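Swapping the big shop for the small ones: how it went

Hello again, and welcome to all the new people who signed up after the jam post (I had no idea so many of you felt that strongly about pips). I promised I'd report back on my experiment, so get the kettle on, because it's a long one.

For anyone who missed it, back in April I decided to stop doing one enormous supermarket shop and buy as much as I could from the little places in Edine instead. We've got a proper high street, or most of one, and I'd been walking past it for years on my way to the car park with a trolley full of things I didn't need. I gave myself a budget of £52 a week for food, which was a fair bit less than I'd been spending, and off I went with my three cloth bags and a very smug look on my face.

The first week was a disaster! I bought a cabbage the size of a football and forgot to get any milk. I also found out that the baker shuts at lunchtime, that the greengrocer doesn't open until the baker is nearly shut, and that if you want both you have to be standing on the right bit of pavement at the right moment. I ate a lot of toast. Then I ate a lot of cabbage.
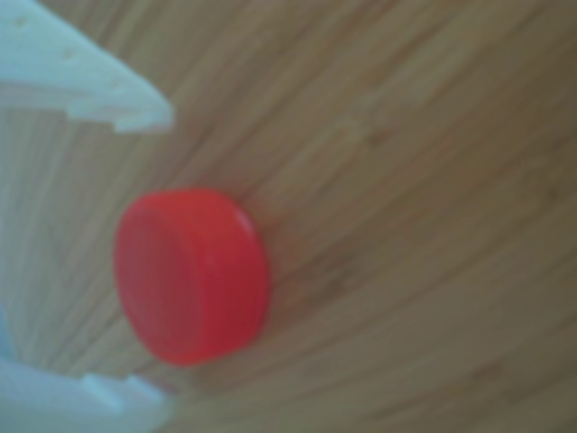

By the third week I'd worked out a sort of route. Butcher first, because the queue gets silly later on, then the greengrocer, then Tomaszewski on the corner for everything else. If you've never been into Tomaszewski, please go. I must have driven past it hundreds of times thinking it was only sweets and phone cards, and it's the best shop in town. Rye bread, pickled everything, five sorts of smoked sausage and the nicest curd cheese I've ever eaten (I've been having it on crackers with black pepper, standing up at the fridge, like an animal). They do a sour cherry jam too, and before you write in, yes, it has pips.

The money side surprised me. I went over budget four times in the first couple of months, and it was nearly always meat. The butcher's meat costs more, there's no getting round it, so we have it less often and I do more with lentils and eggs. Vegetables were cheaper than I expected as long as I bought whatever was piled up outside. Cleaning stuff and loo roll I still get from the big shop, and I'm not going to pretend otherwise. I did try the refill place over in Lustell, and it's lovely, but by the time I'd paid for parking my washing-up liquid had cost more than my lunch.

A few of you asked how I keep track of it all. I use a notebook. I did have a go with one of those budgeting apps and it kept telling me off for buying plants, so the notebook won. I write down the shop, what I spent, and one word about how I felt, which sounds daft but is really useful when you look back. There's a whole page from the summer that says 'hot', 'hot', 'cross', 'hot', 'peaches'.
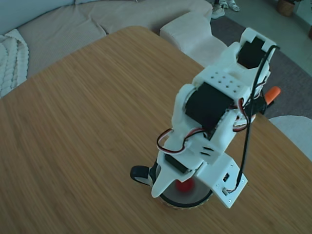
What I hadn't bargained for was the chatting. I'm not a natural chatter before my second coffee. But when you go into the same shop every week people start to remember what you like, and before you know it you're being handed a bag of bruised plums 'for a crumble' and told all about somebody's knee. I've had more good recipes over that greengrocer's counter than I've had out of any book. The best one was for beetroot: grate it raw, a squeeze of lemon, a spoon of horseradish, a bit of soured cream, leave it in the fridge until tea. It turns everything you own pink and it's worth it.

It does take longer. On a good day I'm out and back in an hour, and on a bad day (rain, roadworks, the knee) it's closer to two. If I worked the hours I used to, I don't think I could do it every week, and I'd hate anyone reading this to feel guilty about their big shop. Maybe just try one thing. Get your bread from the baker, or your eggs from the farm gate on the Todel road, where there's an honesty box and a very rude goose.

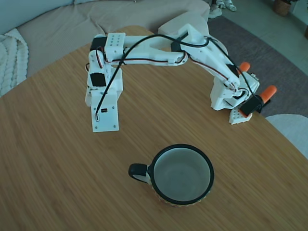
Waste is the other thing that's changed. We used to throw out a whole bag of salad a week, every week, and I never once ate the end of a cucumber. Now I buy two carrots if I want two carrots. The compost bin is half as full as it was and the bottom of the fridge no longer frightens me.

So I'm carrying on through the winter, with a bit more in the budget for December because I know what I'm like near a cheese counter. Next time I'll do the soup post I keep promising – leek and potato, the beetroot one, and the one with the smoked sausage that made my neighbour come round and ask what the smell was. If you've got a soup you swear by, hit reply and send it over. I read them all, even the ones about pips.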